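3.2 Collecting demonstrations by hand

Demonstrations for the drawer and shelf tasks were recorded with the Sketari hand-held grippers, one in each hand, without a robot present. The operator opens and closes the fingers directly and moves through the room as the task requires. We collected 600 demonstrations in this way at the Kestham site. A further 100 were recorded by remote control on the two-arm Sornov platform, using the same task list, so that the two sources could be compared.

Six operators took part. Each practiced for 8 minutes before the first recording and was told to work at a normal pace. Failed grasps were kept if the operator recovered within the same recording and dropped otherwise. Remote sessions took longer per demonstration, mostly in the approach to the handle, where operators tended to stop and correct the wrist angle.
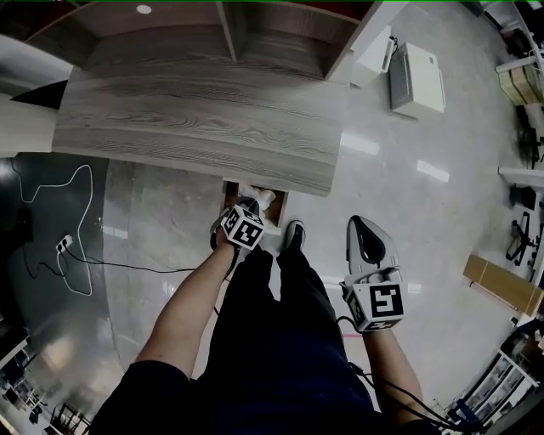 Figure 3. Operator's view during hand-held collection, with a gripper in each hand.

Gripper pose is estimated from the head view and then smoothed over a short window. The estimate is weakest when a marker turns away from the camera or moves toward the edge of the lens, where distortion is strong. Each gripper therefore carries a cube with patterns on its faces, as on the two white blocks in Figure 3. Low targets are a harder case: with the left gripper down near the operator's foot, the marker is far from the head and appears small. Reflections on a polished floor, also present in the figure, gave occasional false detections, which we removed with a limit on hand speed. The resulting tracks were converted to the Carhuamaca format before training.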